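Omgate Workcell Planner, reviewed after 7 months of paying for it
Posted 9/15/21
Rating: 2 stars for the software, 4 for what it did to our staff meetings

We prep and plate for contract catering in Wendden, and last winter the owners decided the cold line would be getting an arm. Before anyone bought hardware we were told to try it all out on a screen first, so we got a license for Omgate Workcell Planner at $95 a month per seat. I was given the seat. I suspect it was my turn.

The idea is simple enough. You build a table, put things on it, drop in a robot from the library and let it have a go at your job while you watch. Setup took me an afternoon, most of it spent finding the menu where the arm's speed lives (under "Environment," next to gravity). The stock arms are good. The joints move the way the real ones do, and the motion paths exported cleanly every time I asked, which I can't say for our label printer.

The object library is where the money did not go. There are 982 items in it and the search box has opinions. Type "tray" and you get furniture. Meat gets a nice marbled skin and looks ready for the pan, while glassware comes out with corners. The wrist view is the honest one for judging all this, as you're right down there with the fingers and the groceries.
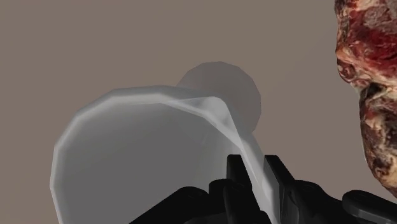 Pratelum, in the comments on my first write-up: we ran the same trial on our salad line and the corners didn't bother me half as much as the timing. It gives you a cycle time and your manager writes it on the whiteboard, and from then on that's how long the job takes. Ask who wipes the fingers down between raw and ready-to-eat. Our number didn't have any wiping in it.

Ours didn't either, and I've moved that up to complaint number one. The planner has no notion of cleaning, or of the person who does it. It has no notion of a delivery showing up short, or of the steak that is half the size of the one before it. You can add a "human delay" as a single figure, and that's the full extent of our appearance in the software. I put in a generous one. It was noticed.

Still, I'll give it this much. Once people on the line could see the arm work through a plate, the talk changed. Until April the whole subject was rumor, and rumor had all of us out by summer. With the planner up on the break room TV, folks started pointing out which parts of the shift they'd happily give away (portioning at 5 a.m., no contest) and which parts the arm would make a mess of. Two of those notes ended up in the layout we sent to Godinho, the installer. The portioning crew is now down for loading, checking and sanitation, at the same rate of pay, in writing. I would not have bet on the last part.

The default room is worth a word too. You can clear it out, but each new project starts with the furnished one, and after 7 months I know it better than my own living room.

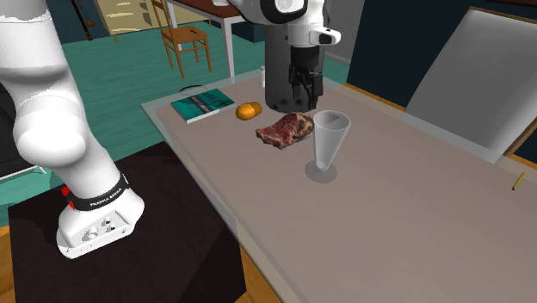
Franka arm over the table, with steak, roll, glass and some reading material.

Good points: reliable motion, decent arms, runs on an old laptop, and people with no training can follow what's going on.

Bad points: the search, the glassware, the price per seat, and a help page that answers "How do I undo?" with a link to the sales team. Reach checks are fine for the arm and absent for whoever has to stand next to it - I measured that side with masking tape on the kitchen floor, and the tape was free.

Would I buy it again? For one month, yes, with the TV on and the whole crew in the room. After that I'd cancel and keep the tape. Our renewal has already gone through, so if you need a seat, mine is usually open before lunch.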